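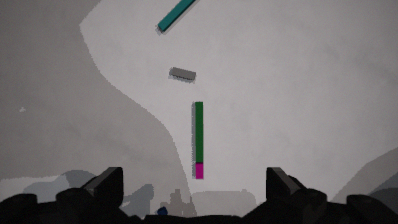
*Simple rectangular shapes on pale gray, computer rendering.*

# Reporting on Schools, Unit 2: The Boundary Story

Notes by Xóchitl Tapia. Please read before Friday and bring a printed copy, with your marks on it.

## 1. What is a boundary story

A school district is divided into attendance areas. The address of a family decides which school the children attend. When one school becomes too full and another has empty seats, the district can move the line between them. A boundary story is the news article about such a change.

For the reader this is very personal news. Many parents chose their home with the school in mind, and older students have friends, teams and teachers they do not want to leave. For the reporter it is also difficult news, as the documents are long and the maps are often hard to read.

In this unit we use one case for all exercises. The district is Grodeo. The full school is Escobedo High School. The school with space is Usis High School, on the other side of the river. The student newspaper at Escobedo has the name *Filter*, and we will look at its work also.

## 2. The facts of the case

- Escobedo has 400 students more than its building was planned for.
- The district staff proposes to move 100 students to Usis in the first year.
- Only students who will enter ninth grade are moved. Students already at Escobedo may stay until they graduate.
- A younger brother or sister of a current student must ask for an exception. It is not automatic.
- The board held a public hearing in the Escobedo cafeteria, starting at 7 p.m.
- The board will vote in July.

Keep the difference between *propose*, *recommend* and *approve*. In this case staff proposed. The board has approved nothing. In last year's homework I found the word "approved" in several first paragraphs, and for a family on the wrong side of the line this is a serious mistake.

## 3. The first paragraph

The first paragraph should say what may change, for whom, and when it will be decided. Compare these two.

**Version A**

> Emotions were high on Friday as parents filled the Escobedo cafeteria to discuss the future of their community.

**Version B**

> One hundred incoming ninth graders would attend Usis High School instead of Escobedo under a plan that went before the public on Friday. The Grodeo school board is expected to vote on it in July.

Version A could be written about almost any meeting. It also makes a claim about the feelings of everybody in the room. Version B is dry, but a parent can use it. The word "would" is doing important work there: it tells the reader that the plan is still a plan.

Note on numbers: we write out one through nine, and any number which begins a sentence. After that we use figures, so 10 speakers, but nine speakers. Grade levels are an exception to discuss in class (the style books do not agree and I do not want to lose half of the lesson for it).

## 4. Who to hear from

At a hearing, the people who speak are those who had the time to come and the courage to stand at a microphone. They do not represent all families. At the Escobedo hearing, 10 people spoke and all of them were against the plan. A correct sentence is: "All 10 speakers opposed the plan." An incorrect sentence is: "Parents oppose the plan."

Voices that are often missing:

- families of eighth graders, who are the ones to be moved
- families who already attend Usis
- teachers at both schools
- parents who need an interpreter, or work in the evening
- the bus office, which can tell you how long the new ride is

The *Filter* reporters went to a middle school at dismissal and asked the eighth graders. They obtained permission from the principal, and from a parent for each student they named. Their article had the only quotes from students who would really change school. The local paper had none.

## 5. The map

Do not publish the district map without checking it. Take 2 addresses near the proposed line, one on each side, and look for them in the street list that is attached to the proposal. If the map and the list disagree, call the district before you write. Usually the list is the legal document, but ask this and write down who told you.

Describe the line with streets that people know. "Homes north of the railroad" is clear. "Planning zone 4-C" is not clear to anyone outside the office.

## 6. Words to be careful with

**Overcrowded.** Give the numbers, and say who calculated the capacity. Portable classrooms are sometimes counted in it, sometimes not.

**Good school, bad school.** Leave these out, also in paraphrase. If a speaker says it, ask what he or she means: test scores, safety, the building, the music program?

**Forced.** Use only inside a quote. "Assigned" is neutral.

**Neighborhood school.** Both sides use it with a different meaning. Ask.

## 7. Homework

Write a boundary story of 400 words from the facts in section 2. You may not invent quotes. Where you would need one, write in brackets the person you would call and your first question. Underline each verb that has to do with the decision, so that we can compare them on Friday.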